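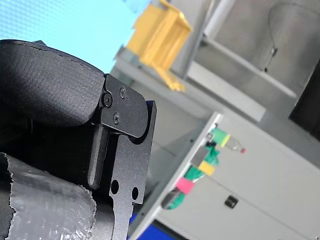
腕部相机近景:黑色夹爪、指板与左下角的灰色胶带。

夹爪对比测试进入第二轮,Pokex与Mutusero两款指端模块均已在同一条机械臂上跑完基础项目
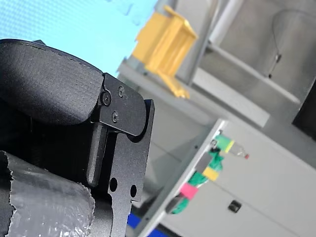

文 / Jelle De Haan 自动化测试组 三月通讯

本轮测试的目的是为Ljungberg工位的取放任务选定指端模块。候选有两款:Pokex的平行开合模块,以及Mutusero的连杆式模块。两者都装在同一条六轴臂上,控制器统一使用Atomer,固件版本在整个测试期间锁定。第一轮只测了空载重复定位和开合时间,结果已在上期通讯中给出,本文不再重复。

第二轮增加了负载抓取、视野遮挡和连续运行三项。

一、测试条件

腕部相机的位置沿用上一轮方案,安装在法兰侧面,光轴与夹爪中心线成夹角。这样布置的代价是夹爪在画面中占的面积很大。从上面两幅图可以看出,黑色夹爪几乎占满画面左半边,指板下段收窄成台阶状,并开有两个圆孔;后方的黄色塑料件已经失焦,只能分辨出大致的棱角。对焦距离设在指尖前方,背景模糊属于预期,但需要在数据处理时单独考虑。

曝光和白平衡全部手动固定。自动曝光在第一轮中造成过两次误判,原因是夹爪靠近浅色表面时画面整体变暗,检测模型把阴影边缘当成了工件轮廓。固定曝光之后,同类误判没有再出现。

抓取对象分三类:硬质塑料盒、软包装袋、小直径圆柱瓶。每款模块完成138次抓取,三类对象平均分配,摆放姿态由脚本随机生成。两款模块使用同一组随机种子,以便逐次对照。

二、负载抓取

138次抓取中,Pokex模块失败11次,其中绝大部分出在软包装袋上。失败形式比较单一:指端闭合后包装袋沿接触面下滑,控制器检测到开度小于阈值,判定为空抓。把闭合力提高一档可以减少下滑,但塑料盒的侧壁会出现可见变形,因此没有采用。

Mutusero模块的失败次数与之接近,分布却不同。它在软包装袋上表现较好,问题集中在小直径圆柱瓶。连杆机构在接近全闭时指端轨迹带有弧度,瓶体被推离中心线,随后从一侧滑出。厂家建议在接近全闭前降低速度,我们按建议改了参数,情况有改善,但单次周期变长。

仅凭失败次数无法区分两款模块。工位实际来料中软包装袋的比例高于圆柱瓶,按来料比例加权后,Mutusero略占优势。加权系数取自Ljungberg工位上一季度的来料记录,如果后续产品结构有变化,需要重新计算。

三、视野遮挡

遮挡的评估方法是:在夹爪全开、半开、全闭三个位置各采一组画面,用掩膜统计夹爪所占像素,再与检测区域求交集。

夹爪全开时,两款模块对检测区域的遮挡差别不大。半开时,Mutusero的连杆向外侧展开,左侧检测区域被挡住一块,目标位于该区域时,识别置信度明显下降。Pokex在半开位置没有这个问题,但它的指板较长,画面下缘可用的部分更少。

指端表面处理也影响分割结果。哑光黑色表面的掩膜边缘稳定,逐帧差异很小。褶皱的灰色胶带则不同,褶皱处的反光会随光线角度变化,分割模型有时把亮斑归入背景,掩膜因此出现空洞。目前的处理办法是在掩膜上做一次闭运算,并向外膨胀若干像素。该办法够用,代价是损失一小部分检测区域。

另外,螺钉头在近距离下会形成固定的高光点。对检测没有影响,但可以作为检查相机是否移位的参考:每次上电后比较高光点的像素坐标,偏差超过阈值即提示重新标定。该功能已写入启动脚本。

四、连续运行

连续运行项目为每款模块900个循环,中途不做调整。循环内容包括接近、闭合、提升、平移、放下、返回,负载统一使用硬质塑料盒。

Pokex模块完成全部循环,壳体温度上升后趋于平稳,结束时测得57摄氏度,低于厂家给出的上限。开合时间在后半段略有增加,仍在容差之内。

Mutusero模块的壳体温度更低,但在运行后段出现一次通信超时。Atomer控制器的日志显示,夹爪在规定时间内没有返回状态字,程序进入保护停机。重新上电后恢复正常,随后补跑的循环中没有复现。更换通信线之后又测了一组,同样没有复现。目前倾向于接插件接触不良,但没有直接证据,该项记为未结。

五、控制器方面的两点说明

第一,Atomer对两款模块的力控接口封装不一致。Pokex的力值以百分比下发,Mutusero以电流值下发,二者无法直接换算。测试中用外接测力计分别标定,把两边调到相同的实测闭合力后再开始计数。标定表放在组内共享目录,使用前请核对指端型号。

第二,相机触发信号与夹爪状态之间存在固定延迟。延迟本身不大,但在快速闭合时足以造成画面与开度读数错位。后处理脚本已加入时间补偿,第一轮的数据也用新脚本重新处理过一遍,结论没有变化。

六、后续安排

第三轮计划比较两种指端衬垫材料,并把腕部相机绕法兰转动一个角度,以减小半开位置的遮挡。通信超时的问题由De Haan继续跟踪,在有结果之前,Mutusero模块不安排无人值守运行。

需要原始数据的同事请直接在共享目录中取用,文件名前缀为模块名称,后接轮次。画面与控制器日志分开存放,对齐时请使用补偿之后的时间戳。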